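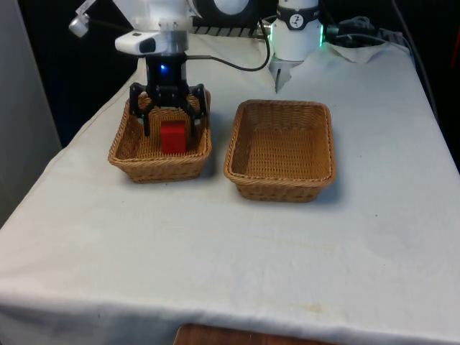 바구니 분류 및 포장 보조 인력 모집 (시간제)

게시일: 4/1/20
모집 단위: Skellus 생활용품 대여부 Postach 작업실
모집 인원: 두 명

Skellus는 행사장, 유아 교육 시설, 소규모 매장에 바구니와 소품을 빌려주는 회사입니다. 대여가 끝나고 돌아온 물건을 바구니별로 나누어 담고, 바구니 상태를 확인한 뒤 다음 주문에 맞게 다시 포장할 분을 찾습니다. 관련 경력은 보지 않으며, 첫 주에는 기존 직원과 같은 작업대에서 일을 익힙니다.

담당 업무

- 반납된 소품을 색과 모양에 따라 바구니에 옮겨 담기
- 직사각형 라탄 바구니의 테두리와 바닥 짜임을 살펴 풀린 곳, 부러진 곳 표시하기
- 마른 솔과 천으로 바구니 안쪽 먼지 제거
- 작업대에 까는 흰 천 교체, 얼룩진 천은 세탁함으로 분리
- 주문서와 내용물 대조 후 상자 포장
- 작업이 끝난 뒤 작업대와 바닥 정리

소품은 손에 들어오는 크기의 블록이 가장 많고, 그 밖에 천 주머니와 이름표, 작은 나무 그릇이 있습니다. 무거운 물건은 거의 없습니다. 포장이 끝난 상자를 출고대까지 옮길 때는 바퀴 달린 운반대를 씁니다.

작업실에서 관리하는 바구니는 약 300개이고, 대여 목록에 올라 있는 소품은 모두 1569점입니다. 품목 번호를 외울 필요는 없습니다. 주문서에 번호와 색 이름이 함께 적혀 있으니 그대로 찾아 담으시면 됩니다. 다만 비슷한 빨강이 여러 가지여서 색 구분이 어려우신 분은 지원할 때 미리 알려 주십시오. 바구니 점검이나 포장 쪽으로 업무를 나눌 수 있습니다. 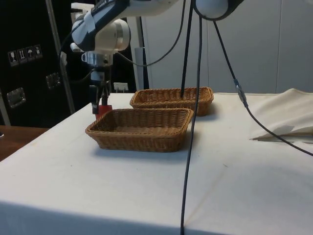 바구니는 겹쳐 쌓지 않고 작업대 위에 한 겹으로 놓습니다. 겹쳐 두면 테두리가 눌리고 안쪽 짜임이 긁히는 일이 있었습니다. 바구니 밖에 떨어진 소품은 바로 담지 말고 주문서를 먼저 확인해 주십시오. 다른 주문의 물건이 섞이면 상자를 전부 다시 열어야 합니다.

천은 작업 시작 전에 앞쪽이 넉넉히 내려오도록 깝니다. 잔주름까지 다릴 필요는 없습니다. 물건이 기울어질 정도로 접힌 부분만 펴 주시면 됩니다.

근무 조건

- 근무 시간: 월 72시간, 오전조와 오후조 중 선택
- 계약 기간: 시작일부터 9월 말까지, 협의 후 연장 가능
- 급여: 시급제, 매월 말 지급. 금액은 면담 때 서면으로 안내합니다.
- 휴식: 근무 중간에 한 차례, 유급
- 제공 물품: 앞치마, 면장갑, 실내화
- 교통비: 대중교통 이용자에 한해 실비 지급

오전조는 반납품 분류가 많고 오후조는 포장과 출고가 많습니다. 조를 바꾸고 싶을 때는 다음 달 근무표가 나오기 전에 말씀해 주십시오. 행사가 몰리는 시기에는 추가 근무를 요청드릴 수 있으나 의무는 아닙니다.

지원 자격

- 만 18세 이상
- 서서 하는 작업이 가능한 분(높은 의자를 사용할 수 있습니다)
- 한글 주문서를 읽고 표시할 수 있는 분
- 라탄이나 마른 풀 소재에 알레르기가 없는 분

손으로 짠 물건을 고쳐 본 경험이 있으면 우대합니다. 간단한 테두리 보수는 작업실에서 직접 하고, 바닥이 상한 것은 Kostiuk 공방으로 보냅니다. 보수 작업을 맡는 분께는 별도 수당이 있습니다.

근무 장소

Purbridge 상가 뒤편 건물 1층, Postach 작업실입니다. 42번 버스 종점에서 걸어서 올 수 있습니다. 주차 공간은 납품 차량용뿐이라 직원 차량은 세울 수 없습니다. 자전거 보관대는 건물 옆에 있습니다.

지원 방법

이름, 연락처, 희망하는 조, 근무를 시작할 수 있는 날짜를 적어 작업실 접수대에 내거나 Skellus 홈페이지의 채용 문의란에 남겨 주십시오. 정해진 이력서 양식은 없고 사진도 받지 않습니다. 서류를 확인한 뒤 면담 날짜를 문자로 알려 드립니다.

면담은 짧게 진행하며, 이어서 바구니 두 개에 소품을 나누어 담는 실습을 해 봅니다. 속도는 평가하지 않고 주문서대로 담겼는지만 봅니다. 편한 옷차림으로 오시고, 소매가 넓거나 장식이 달린 옷은 짜임에 걸리기 쉬우니 피해 주십시오.

두 명이 모두 정해지면 모집을 마감합니다. 면담에 오신 분께는 채용 여부와 관계없이 결과를 알려 드리고, 제출하신 서류는 요청하시면 돌려드립니다.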